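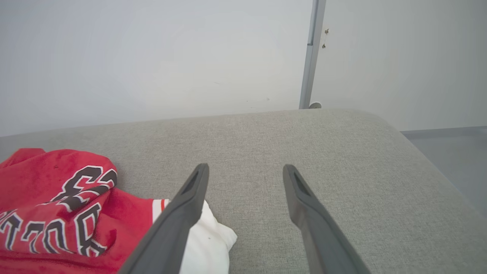 How to Get Stains Out of Team Jerseys (and Get the Jerseys Back Out of the Wash Alive)

Posted Sat 3 July

I have washed the shirts of the Flandbridge over-40 soccer side for three seasons. I got the job by missing a meeting. In that time I have ruined one full set of shirts, turned a goalkeeper pink, and learned enough to write this page, mostly so I can send people the link when they call me at dinner.

What you need

Liquid laundry detergent, the plain kind
White vinegar
Dish soap
An old soft toothbrush that you will remember is no longer a toothbrush
A bucket or a deep sink
Somewhere to hang things that isn't in full sun

You don't need the special sports wash. I bought a bottle of it at Patport Supply and my shirts came out smelling like a dentist's office with a locker room in the back.

Step 1. Sort before you do anything else

Reds in one pile, whites in another, and anything with both colors in a third. The third pile is the one that will hurt you. If a shirt is new this season, treat it as guilty and wash it alone the first two times.

Empty your hands of optimism and check the sleeves. Tape, shin guard straps and half a granola bar all travel well in a sleeve. Turn every shirt inside out while you're at it. The sweat is on the inside, and the printed numbers will last longer if they aren't being rubbed against somebody's shorts for an hour.

Step 2. Deal with the mud

Let it dry. I know you want to attack it. Wet mud that gets rubbed goes deeper into the knit and settles down to raise a family. Leave the shirt overnight, then bend the fabric and flick off what you can outdoors.

Rinse from the back of the stain with cold water, so you're pushing the dirt out the way it came in. Work in a little liquid detergent with the toothbrush, small circles, light pressure. Wait 30 minutes. If you scrub hard you'll get fuzz, and fuzz is forever.

Step 3. Deal with the grass

Grass is a dye, and it behaves like one. Mix one part white vinegar with two parts cold water, dab it on, and leave it for 30 minutes before you rinse. Then use detergent the same way you did on the mud. For old grass stains do it twice. For very old grass stains, tell the player it gives him a seasoned look.

Never mix vinegar with bleach. The fumes are dangerous, and bleach wrecks polyester anyway, so keep it out of the whole business.
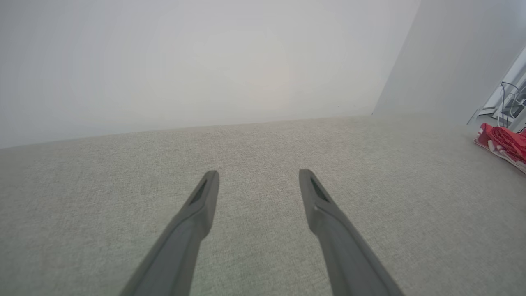
Step 4. Deal with the blood, and the barbecue sauce

Cold water for blood, always. Warm water sets it. Run the tap through the back of the fabric until the water is clear, then dab on detergent and repeat as needed.

Barbecue sauce, which in our league is the more common injury, gets dish soap first to break up the grease. Scrape off the extra with a spoon, work the soap in with a finger, rinse, and look at it in daylight. If it's still orange, go around again. After the Rutherford tournament I had more sauce than mud, and I think that tells you how we did.

Step 5. The smell

Soak the shirts in a bucket of cool water with one cup of white vinegar for an hour, then wash right away. Skip fabric softener. It coats the fibers, traps the smell and stops the shirt from drying properly, and you'll have paid extra for it.

If the smell is still there after that, look at the bag. It is usually the bag.

Step 6. Wash

Cold water, gentle cycle, half the detergent you think you need. My machine is an old Sivach whose gentle cycle runs 59 minutes, 40 of which seem to be spent thinking. Don't pack the drum. Shirts need room to move or they just sit there and share.

Take them out as soon as it's done. A wet jersey left in a closed machine overnight goes straight back to Step 5.

Step 7. Dry

Hang them up, inside out, in the shade. Skip the dryer. High heat cracks the numbers and bakes in any stain you missed, and that is how our 9 became a sort of P.

If you must iron, use the lowest setting, go from the inside, and stay off the print.

Questions I get

Can I wash them with towels? No. Red shirts come back wearing the towel.

What if the color already ran? Don't dry anything. Wash the stained piece again in cold water right now, by itself, and check it before you try a color remover. Read the label on the color remover. I didn't, see goalkeeper.

How often should they be washed? After every game. I have been told that some players consider this bad luck. Those players can carry the bag.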